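Why Do Plates Stand Up in a Dish Rack?
A Home Science page for young readers from the Gindstead Children's Museum

Plates usually lie flat when people eat from them. After they are washed, many families stand them on edge in a rack.

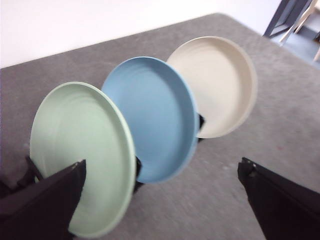

What a rack does

A dish rack is a holder for clean dishes. It has short, upright pieces called prongs or dividers, and the spaces between them are called slots. Each plate goes into its own slot. The dividers keep the plate from rolling away or falling flat.

The green plate, the blue plate and the cream plate each lean a little to one side. A plate balanced perfectly straight on its edge would tip over with a small bump. A plate that leans has something to rest against, so it stays where it was put.

Where the water goes

When a plate comes out of the rinse water, its surface is covered with drops. Gravity is the force that pulls everything toward the ground, and it pulls on those drops too. On a flat plate, the raised rim works like a low wall, and the water collects inside it as a shallow puddle. On a standing plate, the drops slide down to the lowest part of the edge and fall off.

Some drops stay behind. Water sticks to itself and to other surfaces, and a very small drop may not be heavy enough to slide. These last drops leave in another way, called evaporation. The water turns into a gas, water vapor, and mixes with the air in the room.

Why the space between plates matters

Evaporation works best when air can move. If wet plates are stacked one on top of another, there is hardly any air between them, and the water is trapped. In a rack, air can reach the front and the back of every plate. The air next to the plate takes up water vapor, moves away, and is replaced by drier air.

Warm air speeds up evaporation, and damp air slows it down. A plate may dry quickly on a sunny afternoon in June and take much longer on a rainy evening, even in the same kitchen.

The parts of a plate

The rim is the outer edge. It helps keep food and sauce on the plate, and it gives people a place to hold.

The well is the lower part in the middle, where the food goes. A plate with a deep well begins to look like a bowl. Some plates have faint rings in the well, one inside another. Rings that share the same center are called concentric rings. The green plate has rings of this kind.

The foot is a raised ring found on the underside of many plates. It lifts the plate slightly above the table. When a plate with a foot is placed upside down, the foot can hold a little pool of water.

Try it at home

Ask an adult before you begin, and use plates that will not break if they are dropped.

You will need 2 plates of the same kind, a dish rack, a towel and a clock.

1. Lay the towel on a table or counter. Set the rack on it.
2. Dip both plates in clean water.
3. Stand one plate in the rack. Lay the other flat on the towel, with its eating side up.
4. Wait 25 minutes. Do not move the plates.
5. Look closely at both plates. Touch the middle of each one with a dry finger.
6. Write down or draw what you notice.

You may wish to repeat the test near an open window, or with the flat plate turned upside down. Change one thing at a time. If two things change at once — the place and the kind of plate, for instance — it will be hard to know which of them made the difference.

Helping with the dishes

Wash your hands before touching clean dishes. Hold each plate by the rim with both hands. Lower it gently into a slot and let go only when it has come to rest. Leave sharp knives for an adult. When the plates feel dry on both sides, they can be put away.

Words to know

Divider: an upright piece that separates one slot from the next.
Evaporation: the change of water from a liquid to a gas.
Gravity: the force that pulls things toward the ground.
Water vapor: water in the form of a gas.

Visiting classes can find more about water and drying in the Praltent Gallery on the lower level. School groups should check in at the front desk by 11 in the morning.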